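Omolara Uzor
December 1, 2025

1/ In this month I finish my first full year of baking and steaming everything with my own sourdough starter, no yeast from the packet. I promised some of you a thread about the starter in winter. I write it slowly, please have patience with my English.

2/ First, my kitchen in Wilcombe is cold. In the morning the thermometer beside the bread box shows 16 degrees Celsius. All the recipes I learned from were written for warm kitchens, and for a long time I thought my starter was sick. It was only cold.

3/ A cold starter is slow, but it is not dead. Mine needs 12 hours after feeding before it is at the top of the jar. In July it was there before lunch. If you throw yours away after one lazy day, you throw away a good starter.

4/ How I feed it now: one spoon of old starter, two spoons of flour, water until it looks like thick yogurt. I don't weigh for the daily feeding. I weigh only when I make the dough. Arash Rashti wrote me a long message against this and he is probably right, he bakes for a café and I bake for my family.

5/ Flour. I use half whole wheat and half white for the starter. With only white flour it became sour like vinegar and the dough from it was tearing. I don't know the chemistry, I can only tell you what happened in my jar.

6/ The smell is the best guide I have. Apple and yogurt is good. Nail polish means it is hungry, so feed it twice that day. Pink or orange color, put everything in the garbage and wash the jar with very hot water.

7/ The rubber band! Put it around the jar at the height of the starter when you feed. Josefien Lambrechts taught me this in the Flevon bread group and I am still thankful. Before that I was looking at the jar three times in one hour and learning nothing.

8/ Where to keep it warm. I tried the oven with only the lamp on, and it was too hot for mine, the top got a skin. I tried the shelf over the refrigerator, which is good in the day but cold in the night. Now it lives in a cooler bag with a bottle of warm water. I change the water before I go to bed.

9/ Please put a note on the oven if you keep a jar inside. My sister heated the oven for a pizza with the first starter in it. The name of this starter was Shokri and we still speak of him with respect.

10/ Now the dough for soft things. For a loaf I like the sour taste. For filled buns I don't. So the evening before, I make a small sweet starter: one spoon of starter, flour, water, one spoon of sugar. It rises slower, but in the morning it is mild and smells like milk.

11/ The dough must be firmer than you believe. In winter it rests so long that a wet dough becomes flat and wide. Mine feels like an earlobe, this is how Roya Taheri explained it to me and I can't find a better word in any language.

12/ I knead until it is smooth, then I roll it flat and fold it and roll again, to push the big bubbles out. Shape, then let them rest until they feel light in the hand. Don't look at the clock for this. Lift one. If it is still heavy like a stone, wait.

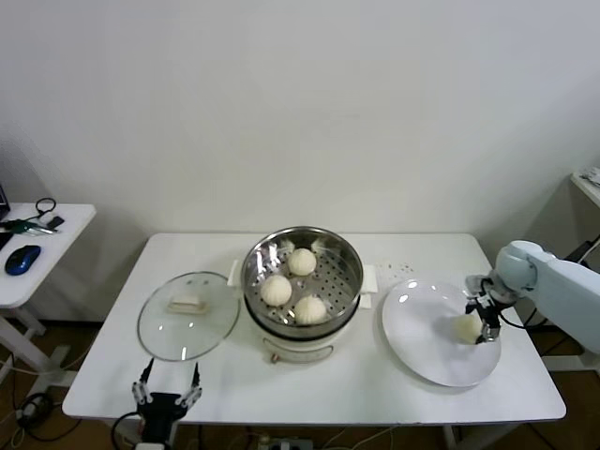 13/ Steam needs less courage than the oven, I think. Start with medium heat and don't open the lid to check. When the time is finished, turn it off and leave the lid closed for a few minutes more. When I open too early, the skin gets wrinkles like my fingers after a bath.

14/ Yellow spots on the skin: in my case it was baking soda which I did not mix well. I stopped using it completely. With a mild starter you don't need it.

15/ Leftovers. They freeze very well. Steam again directly from frozen, don't let them thaw on the counter because the bottom becomes wet. The microwave is possible with a damp cloth over them, but eat fast, they get hard when they are cold.

16/ Pejman Ebrahimi asked if he can travel for the holidays and leave the starter alone. Yes. Feed it thick, almost like a dough, and put it in the refrigerator. Mine was there 2 weeks and woke up after three feedings. Gray water on top is normal, I pour it out.

17/ If somebody near Wilcombe wants a piece of my starter, write to me and bring a clean jar with a lid. I feed it every evening and there is always too much.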